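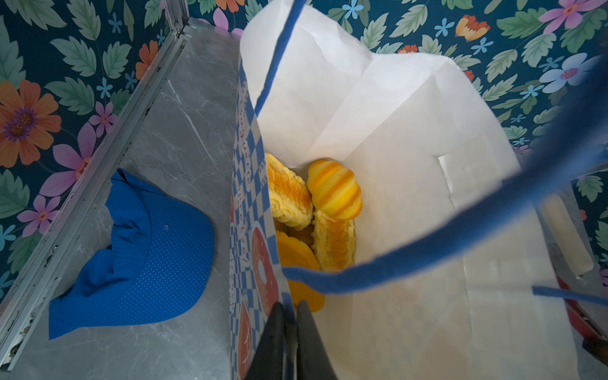

The gripper holds the rim of a paper bag with toy bread inside, seen from the arm's wrist camera.

2 min read

Students in the robotics club at Jadano Technical High School are teaching a robot arm to handle a bag of groceries, a job the club picked in September and expects to work on through the end of the school year.

The club meets after school on Friday in the old print shop. Its 22 members work in small groups that take turns at the arm. One group runs it by hand with a controller while the others watch the camera feed, keep the log and reset the table between tries.

The project is called Nirkell, after the name students gave the arm. Each try starts with a paper bag and a few pieces of toy food. The arm has to take hold of the bag, keep it upright and move it to a marked spot without spilling what is inside. Later versions of the task will ask it to fill the bag as well.

"A box is easy, because a box stays the same shape," said Sobia Kiani, a senior who leads the group working on the grip. "Paper folds when you touch it. If you come in too low you push the whole bag over, and if you come in too high you only get the handle."

Kiani's group settled on pinching the bag at the rim with the two gripper fingers. They tried lifting by the cord handles first and may go back to that method in the spring. The handles hang differently every time the bag is set down, she said, and they often swing in front of the camera.

The club has recorded 193 tries so far. Students want to reach 200 before the November break, when they will begin training a program on the recordings. The program is meant to learn the movements from the students' own runs and then repeat them without anyone at the controller.

Each recording is checked by two students who did not run the arm that day. They note whether the bag stayed upright, whether any items fell out and how long the try took. Tries that fail are kept and labeled.

Gerrit Hlongwane, who teaches engineering and advises the club, said most of the members had never used a robot before this year. He gives new students a session on the emergency stop and the arm's reach, then lets them drive at low speed.

"They learn a lot from resetting the table," Hlongwane said. "You start to see that the bag was turned a little, or the bread was piled on one side, and that changed what the arm had to do."

The work area gets changed on purpose. Students switch backgrounds and leave other objects near the bag so that the program will not depend on one setup. Freshmen are in charge of choosing what goes out each week.

The arm was bought with a grant from Jimitia, a local parts supplier. Du Plessis Hardware donated the metal rail and fasteners.

The club plans to show the project at the school's open house in the spring and enter it in the regional student automation fair. New members can join at any time and do not need programming experience. Sign-up sheets are outside the print shop.

Contact the newsroom | Copyright Jadano School News. All rights reserved. | Back to top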